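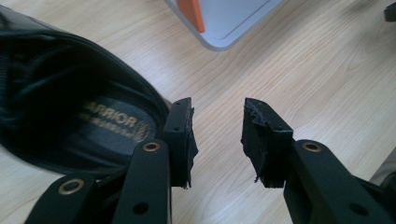
About Wiltum

Wiltum tests grippers, arms, wrist cameras and controllers for companies that have to choose between them. We don't manufacture hardware and we don't resell it. Clients send us a shortlist, or ask us to draw one up, and we return measurements, raw logs and a written report.

The lab opened with one bench and a parallel-jaw gripper on loan from a packaging client. We now run 11 test stations, 4 of them at floor level. Floor work was added after several footwear and returns-handling clients told us their items rarely arrive at bench height or in a tidy orientation.

What we test

Grippers make up the largest share of our work. We compare hand-held and arm-mounted versions of the same finger geometry, so that data gathered by a person can be judged against what an arm will later do with it. Measurements include opening width, closing force at the pad, backlash in the linkage, and slip under a steady pull.

Pad coverings are logged as separate parts. Tape and rubber facings wear at very different rates, and a torn facing changes the friction figures well before it changes how the gripper feels in the hand. Each set of pads is photographed at the start and end of a block, and worn sets are kept in the series until the test plan says to replace them.

Arms are tested for repeatability, reach with payload, and behaviour near joint limits. Controllers are tested for latency and for recovery after a dropped connection. Cameras are tested for exposure lag, colour consistency under mixed lighting, and how much of the view remains usable once the fingers are in it.

Test objects

Our object library holds 66 items, all ordinary goods. Shoes are among the harder ones. Glossy black leather returns highlights that move with the camera, and a collar offers a thin curved edge with an open cavity behind it. A black finger against a black upper is also a fair check on any vision system that claims to segment tool from object.

How a comparison runs

A standard comparison takes roughly 14 working days. The client approves the object list and the pass criteria in writing before the first trial. Operators rotate between devices in a fixed order. Failed grasps stay in the data set, labelled by type: missed, slipped, dropped or wrong contact point.

Reports include the full trial table. If two devices can't be separated by the results, the report says so.

Current work

The Drivska series compares linkage-driven fingers with sliding-rail fingers on soft and semi-rigid goods. Flomitex, a textile handling firm, has commissioned a second round on folded garments, starting in January. Pană is our in-house logging software, which synchronizes force, position and video on a single clock. Clients may use it during their project at no extra charge.

Visits

The lab is open to clients from 9 a.m. to 4 p.m. by appointment. Closed-toe footwear is required at all stations. Hardware can be dropped off at the rear loading door; please label each case with the project code and include the power supply.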